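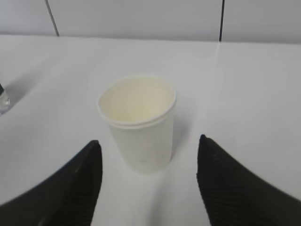

# Orside Counter Arm

We sell the Orside to people who serve drinks for a living: office coffee bars, hospital lobbies, the counter at the back of a bookstore, the staff canteen that has to get a whole shift fed and watered before the bell goes. It's a small arm with a two-finger gripper, and it handles paper cups. It takes a cup, sets it under the spout, waits for the pour, and moves it over to the hand-off spot. Your people do the rest, and the rest is the part most of them signed up for in the first place (talking to customers, steaming milk properly, remembering who likes the oat stuff).

We've been at this long enough to know that a page like this usually promises the moon, so let us tell you plainly what the arm is good at and where you'll still want a person.

## What it does well

Paper cups are fussier than they look. They're light, they tip, the rims are never perfectly round, and if you squeeze one a little too hard you've got a lap full of coffee. The Orside closes on the wall of the cup below the rim, slowly, and stops as soon as it feels resistance. The fingers have a ribbed black covering that holds without pinching, and they open a good deal wider than the foot of a cup, so a cup set down a little off its mark can still be picked up. A small camera at the wrist looks for the cup before every grip, and if it can't find one it waits and chimes, twice, and then leaves you alone.

It likes a smooth, level counter in a plain color. Patterned stone and very shiny steel can confuse the camera, and for those we include a matte mat you can trim with kitchen scissors.

## What changes for your staff

This is the question we get on nearly every call, and we'd sooner answer it here than have you wonder. The first café we set up, in Dovutton, had three people on the morning shift before the arm arrived and has three people on it now. What changed was where they stand. One used to spend the rush with her back to the line, filling drip coffees one after another, and she now works the front and says her wrists have stopped bothering her at night. The shift lead told us the first week was awkward, everyone watching the arm instead of the door, and that by the second Thursday they'd started talking over it the way you talk over a dishwasher.

There are new chores, and it's only fair to list them:

- Wipe the fingers at opening, after the lunch rush, and at close, using a damp cloth and no bleach.
- Keep the working area clear of glasses and bottles. The arm will steer around them if it sees them, but it slows down to do so.
- Run the cup check (it takes as long as tying an apron) whenever you open a new brand or size of cup.
- Press the amber button before reaching across. Any staff member can press it, at any time, and nobody should be made to feel silly for doing it.

We ask that the people who'll work beside the arm be in the room for training. Managers are very welcome too, of course, but the folks on the early shift always have the better questions.

## Where you'll still want a person

Lids, for one. The Orside doesn't put on lids, and we've decided we'd rather leave that alone than do it badly. It also doesn't carry ceramic mugs, doesn't stack, and won't take a cup from a customer's hand.

## The particulars

| | |
|---|---|
| Cups handled | Single-use paper, straight or tapered, hot or cold |
| Widest finger opening | 295 mm |
| Reach from base | 66 cm |
| Drinks per hour | Up to 80 |
| Finger covers | Replace every 3,000 grips |
| In the box | Arm, gripper, wrist camera, counter mat, two spare sets of finger covers |

Finger covers are made for us by Simard and come off with a quarter turn, no tools needed. The stand is sold separately, in a short and a tall version. If your counter is an older one, please measure its depth before ordering!

## Trying one out

Our showroom in Flulwood has an Orside set up on a working counter, and you're welcome to bring your own cups, which we honestly encourage. Bring a sleeve of whatever you use now, and bring whoever opens for you in the morning. The coffee's on us. Mornings are quieter, and if you let us know before you come we'll keep the counter free for you.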